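Costigan Residents' Association, minutes, May 2021

Present: Dalia Mägi (chair), Radomír Hubáček (notes), 15 unit owners. Apologies were received from Vevico, the managing agent.

## 1. Previous minutes

Approved with one correction. The boiler service was paid for in December and the invoice number should read 646.

## 2. Water charges

Dalia went over the new rates. The shared bill for the quarter is $1196. Two owners asked why laundry room use is still split evenly. Dalia will ask Vevico for the meter readings.

## 3. Bathroom upkeep

Radomír reminded owners that slow drains should be reported before they back up into the unit below. 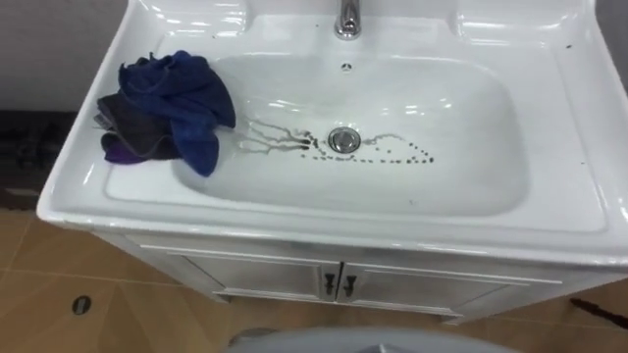

Prastex quoted $400 to clear the main stack on the north side. Findura has not replied. Agreed to accept Prastex if there is no second quote by the end of the month.

Owners are asked not to use scouring powder on the sinks. A soft cloth and dish soap will do. Anyone who wants new caulk around a vanity should put their name on the list in the lobby. 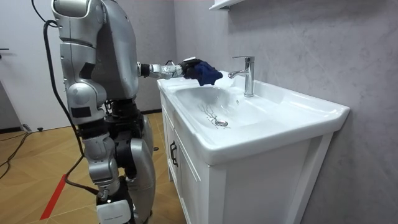 ## 4. Bike storage

The lock is sticking again. Radomír will replace it and hand out keys. Untagged bikes stay where they are for now.

## 5. Other business

Hallway lights on the second floor: bulbs ordered. Meeting closed at 8:40 p.m.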